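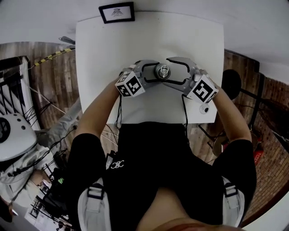 Gripper with its jaws around a small metal cylinder at a white table

Posted in July by Joyce Magesa, under Phones and Tablets

Villarico update on the Wisosau 10 - anyone installed it yet?

joyce_m
Right, so my phone nagged me all week about the Villarico update and on Saturday morning I gave in and let it run while I did the washing. It went through first time, took the length of one load plus a cup of tea, and then sat there "optimising apps" for so long I thought it had died. It hadn't. It's a Wisosau 10, bought outright, no network lock.

First impressions are mostly good. The keyboard has stopped hiding behind the search bar, the torch button is back on the lock screen where it always should have been, and the text size finally sticks after a restart. The download was 966 MB, so do it on wifi unless you enjoy paying for data.

But my battery is draining like a bath. I used to get to bedtime with a bit left over and now I'm hunting for the charger before tea. Is everyone getting this or have I got a duff one?

pocketfluff
Not got it yet. I'm on Clirnness and they sit on every update for weeks so they can add their own apps that I then can't delete. Check for updates, "your software is up to date", every single morning. It's a lie and we both know it.

Give the battery a couple of days though. Mine was awful after the last big one and then settled by itself.

teabreak_ron
Same phone, same update, and no battery trouble at all. If anything it's better. I charge overnight and I'm still on a good half when I get home from work.

Are you sure it isn't an app? People always blame the update.

joyce_m
Well it was fine on Friday and rubbish on Saturday evening, and the only thing I changed in between was the update, so I think I'm allowed to blame it a little bit! I don't have many apps. Bank, bus times, the weather, messages, a card game I'm not very good at.

teabreak_ron
Fair enough, but the update also switches some things back on. Have a look in Settings, then Location, and see what's set to "always". My weather app had helped itself.

mwanahawa_f
Ron is right about the location thing, mine did that too, and it also turned Bluetooth scanning back on (that's in a different menu, under Connections, right at the bottom, you have to scroll past all the printer stuff). I turned both off and got a fair bit of battery back.

I don't agree that it's never the update, though. I look after my mum's phone as well as my own, both Wisosau 10s bought in the same shop on the same day, and hers took the update beautifully and mine was hot in my hand for two days. Same settings as far as I can tell. She uses hers for phone calls and photos of the cat. So it does seem to be a bit of a lottery.

Mwanahawa Mfaume

GrumpyGus
I'll say what I say every time. If it works, leave it alone. I'm three updates behind and my phone makes calls, sends texts and wakes me up in the morning. What exactly am I missing? A torch button?

pocketfluff
Security fixes, Gus. You do your banking on that thing.

GrumpyGus
I do my banking at the bank.

joyce_m
Ours closed, Gus, it's a nail bar now.

OK so I've been through everything. Location: weather was on "always", and so was the bus one. Bluetooth scanning was on as well, thank you Mwanahawa, I would never have found that. Both off now. I've also turned the screen down a notch, though I did that before I'd read your replies so it's not a very scientific test. Will report back.

blueberrycrumble
Has anyone else lost their ringtone? Mine has gone back to the default one with the xylophone and the file I made isn't in the list any more. It was my daughter laughing when she was little and I'm a bit upset about it if I'm truthful.

mwanahawa_f
Oh no! Don't panic, it will almost certainly still be on there. The update moved where it looks for sounds. Open the Files app, look in the old Ringtones folder, and if it's there press and hold, then "move to", then Audio, then Ringtones again (yes there are two folders with the same name, no I don't know why). Then go back to the sound settings and it should show up at the bottom of the list.

And copy it to a computer while you're there!

blueberrycrumble
Found it!! Thank you so much. It was in the old folder with all my alarm sounds. Copied to the laptop AND emailed to my sister.

hexagonal_dave
Battery-wise, what capacity does the phone report after the update? Wisosau changed the way the health figure is worked out in this one. Mine is past 900 charges (I've had it ages and I'm a heavy user) and before the update it told me the battery was "good". Now it says "service soon". The battery hasn't changed, they've just started being straight with us.

teabreak_ron
Or they've started trying to sell us batteries.

hexagonal_dave
Could be both.

I don't think it's a con though. Mine really was getting tired, I just hadn't noticed because it happened slowly. I put a new one in with a kit from Chege and the phone feels like it did on day one. Bit fiddly getting the back off, you need to warm it up first and go gently round the corner with the camera in it.

pocketfluff
Please don't tell people to open their own phones, Dave. My brother did his at the kitchen table and he's now the owner of a very thin paperweight.

hexagonal_dave
I said fiddly! I didn't say everyone should do it. If you're not sure, take it to a shop.

joyce_m
Mine says "fair", is that good? It sounds like a school report.

hexagonal_dave
Fair is fine. You've got plenty of life left in it. I wouldn't spend any money yet.

GrumpyGus
Mine doesn't have a battery health page. Presumably I'd have to update to find out.

pocketfluff
Gus that is very nearly a reason to update.

ninepin
Jumping in with a different problem, sorry if it needs its own thread. Since Villarico my photos take forever to open. I have just over 2000 of them on the phone, mostly from holidays, and the gallery shows me grey squares for ages before they fill in. It never used to. I've restarted twice. Is there a way to go back to the old version?

teabreak_ron
You can go back but it wipes the phone and it's a faff. I wouldn't.

The gallery is rebuilding all its little preview pictures. Plug it in, leave the gallery app open with the screen on, and let it get on with it. Mine needed one evening.

mwanahawa_f
I did it a bit differently, I cleared the gallery's cache (Settings, Apps, Gallery, Storage, Clear cache). Be very careful to press Clear CACHE and not Clear DATA. Clear data didn't delete my photos but it did lose all my albums, and I'd spent a whole winter sorting those. Ask me how I know.

teabreak_ron
I'd leave the cache alone then, if the two buttons are next to each other. Just let it run.

mwanahawa_f
It's perfectly safe if you read the button, Ron. And it took five minutes and not a whole evening.

ninepin
I went with Ron's way as I don't trust my thumbs. Left it plugged in on the arm of the sofa through two films. Most of the grey squares have gone now, only the very old ones are still slow. Thanks both.

joyce_m
Reporting back as promised. Two full days with location and scanning turned off and I'm at bedtime with a bit left over again, so pretty much where I was before. It still gets warm when I play the card game for too long but I suspect it always did and I'm only noticing now I've gone looking for faults.

So teabreak_ron was half right, it was the bus app being greedy. But it was the update that let it, so I'm claiming the other half.

One more little thing, does anyone know how to stop the new pop-up that tells you how long you've been on your phone? It came up in the middle of a call with the dentist and I very nearly hung up on her.

pocketfluff
Settings, then Daily Summary, then turn off "reminders". I looked it up for you on the Wisosau help page, as I STILL haven't got the update.

teabreak_ron
Half each is fine by me. Glad it's sorted.

GrumpyGus
You lot have talked me into looking at it, at least. It says I need to free up space first. What's safe to delete?

hexagonal_dave
Start with your downloads folder, Gus. Sort by size and tell us what's at the top of the list.

GrumpyGus
The manual for a lawnmower. Eleven times.

pocketfluff
Keep one, bin the rest, then try the update again. And plug it in first!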